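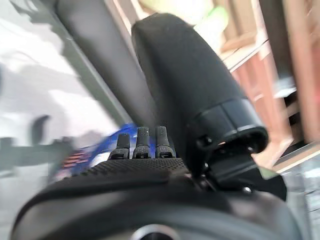 Heikki Väisänen left a comment on my last post asking why I bother writing rules for a gripper when the controller already has limits built in. Fair question! The limits stop the arm, sure, but they don't tell anyone to look at the finger pads before a shift, or to check the screws at the joint (my pet peeve, sorry). So at Wastska we keep a one-page sheet: pads first, then collar, then screws, initials at the bottom. Once it hits 700 cycles we do the whole thing again, even if it's five minutes to lunch. Ka-ming Man wants that number lower and we're still arguing over it. I'll post the new sheet in November, once she's done with her red pen.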